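# Clukum cable saddle for shared-shop arms

I make these in the back half of the Lenihan workshop in Arnport, where a bunch of us share one robot arm, one big white table and a lot of opinions. The Clukum is a clip-on saddle that holds a loose cable close to the arm, so you can practice kitchen jobs without the wire dragging through everything. It started as a bent scrap and a hose clamp, and my friend Muireann Hanrahan kept nagging me until I drew it up properly (thanks, Muireann!).

## Why I bothered

We're teaching our arm to tidy up a play kitchen, and the long black cable was driving me nuts. It swings out in a big loop over the plate with the ketchup bottle on it, then curls back down between the green colander and the little orange slice. Every time I plan a reach I'm planning around that loop too! I wanted something I could snap on, slide along and forget until the next job.

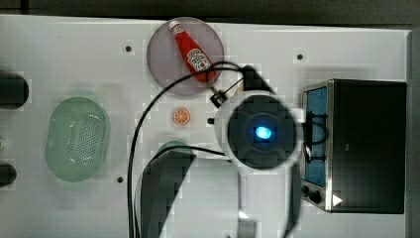
## What you get

- 2 printed saddles, black
- 2 hook-and-loop straps (cut them down if your arm is skinny)
- a strip of rubber so nothing slips or scratches
- a card with my sketchy but readable instructions

## Fitting it

1. Park the arm and switch it off. Please.
2. Stick the rubber on the inside of the saddle.
3. Strap it on below the last big joint, leaving the joint itself clear.
4. Press the cable in, then move the arm by hand through its whole reach. If the cable goes tight anywhere, give it more slack.

I leave a good fat bend near the connector, and I'd do the same on yours.

## Price and ordering

50 dollars a set, shipped from Arnport or picked up at the Wamosville swap meet in April. Odd-sized arm? Send me the width across the flat part and I'll print one to suit – it takes me an evening or so, depending on who's hogging the printer.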